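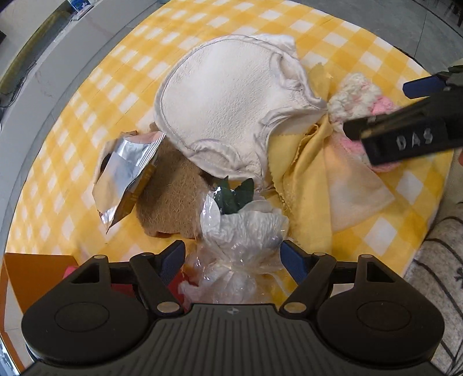

January, textile sort for Mastham, 2 p.m. Started on the second bag of small pieces. The aim is to split washables from anything that needs hand care before the lot goes to Trirmont. The cream piece with the satiny border has stitching all around, so I'll check that edge for loose threads first. Crochet with the pink yarn gets a mesh bag. Sheer peach fabric: cool iron only, test a corner. Foil packet to the side tray. Still need 5 more labels.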